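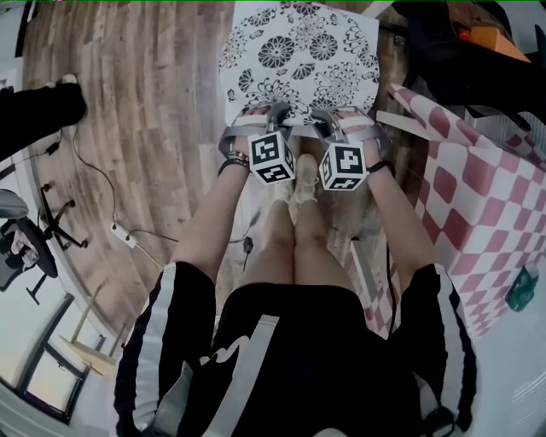 4.2 Fitting a loose cover to a round table

A loose cover stays in place only if the table stands level and the floor around the base is clear. The procedure applies to the Pedeck 60 and to other round tables of similar size. A flat printed sheet may be used in place of the shaped cover, as with the white one with black chrysanthemums, and is fitted in the same way. Cables are a separate matter: where one crosses the floor to a power strip, as the black one does on the wood-grain floor, route it clear of the table before the cover is opened out.

1. Remove all items from the table top. Wipe the top and let it dry.

2. Check that the table does not rock. Adjust the feet if needed (see section 3).

3. Unplug and move any cable lying within 60 cm of the base.

4. Fold the cover in four and mark the center point with a pin.

5. Place the center point on the middle of the top, remove the pin, and open the cover outward.

6. Smooth from the center to the edge. Do not pull on the hem.

7. Attach the three clips supplied, evenly spaced along the edge.

Note: With a printed cover, turn the pattern to suit the main seat before attaching the clips.

Note: Covers longer than 23 cm at the drop must be hemmed.

CAUTION: Do not let the cover hang onto a power strip or plug - fabric resting on a live strip can overheat.

CAUTION: Keep chair casters off the hem.

For washing, see section 11.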